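The small things we stop repairing

When I moved to this country I had two suitcases and a very good pair of boots. The boots were from my father, who had put new soles on them two times already. In my first winter here the left one opened at the toe, and I asked a colleague where I could find the shoe repair man. He thought about it for a long time. Then he told me that the shops had a sale.

I do not want to write that everything was better in the old place. It was not. We repaired things there for the simple reason that we had no money for new ones, and many of those repairs were ugly. My mother's kettle had a handle made from a piece of broom. But I believe that something is lost when a whole town forgets how to fix a zip, and I would like to explain why I think so.

The first thing is knowledge. Last September I took a desk lamp, a Desine, to the only repair shop in Mirnholm. The owner, Ciarán Coughlan, opened it on the counter and showed me the fault. It was one small wire. He charged me three dollars and was almost embarrassed to take it. I had used that lamp every evening for years and I did not know what was inside it. Now I know, and when the same thing happened to my neighbour's lamp, I could help her.

The second thing is how we look at our homes. If you believe that every object will be thrown away soon, you do not look at it with care. You do not oil the hinge. You do not tighten the screw when it is only a little loose, and after one year the screw has made its hole bigger and then it is truly a problem.

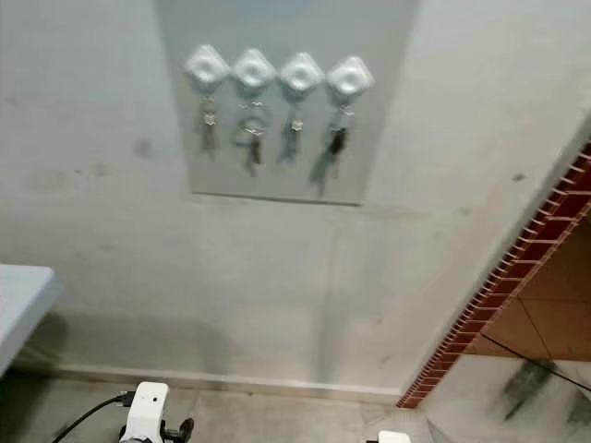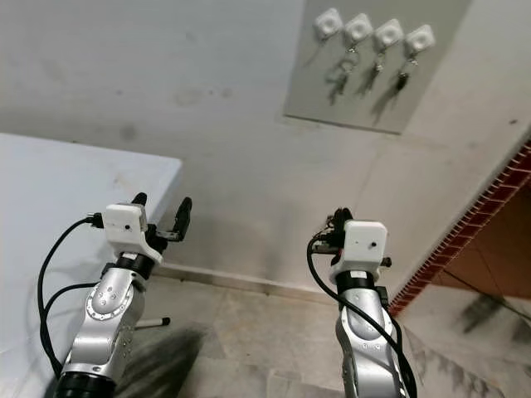
My own education in this matter began with doors, and I rented a room in Quezada Street where the front door would not stay shut in the wind. The landlord wanted to change the complete door, and he had a quote for 282 dollars. I asked if I could try first. The latch was fine, but the metal plate on the frame had moved down by the thickness of a coin, so I took it off, filled the old holes with matchsticks and glue, and put it back a little higher. It took me one Saturday morning, and most of that morning I was looking for the glue. The landlord was so pleased that he let me look after the rest of the hallway too. I became a person with opinions about hallways. I think, for example, that keys should hang in a row on the wall, each one from its own holder, like the white diamond-shaped ones in the first photo, and never lie in a bowl with old receipts. When keys have a place, people find them, and they do not pay for new copies.

There are fair arguments against me. A friend who works in an office calculated that my hours of repairing cost more than the things I repair. She is right, if every hour of my life could be sold. Mine cannot. On Sunday evening there is no buyer for my hours, and I can mend a strap and listen to the radio.

Another argument is stronger. Many things are now made so that you cannot open them. My vacuum cleaner is a Zerker and its body is closed with glue. When the switch failed, I had to break the cover to reach a part as big as my fingernail. I managed to replace it, but the cover is now held with tape, and my mother would recognize the style. Here I do not blame the buyer. I think the maker should use screws, and should sell the switch. If a law is needed for this, then I would vote for the law.

Still, there is much that we can do before any law. A town with 2,000 households could surely keep one cobbler and one tailor busy, if each household brought them one thing in a year. We could also teach children to sew on a button at school. I learned it at the age of eight, together with the boys and the girls, and I have forgotten most of the chemistry from later years but I have not forgotten the button.

About the boots. I found a cobbler in the end, one hour away by bus, in the back of a dry cleaner's. He looked at my father's soles and asked who had done them, because the stitching was good. I wrote this to my father the same evening. He answered that the glue here is probably too thin and I should keep them out of the rain.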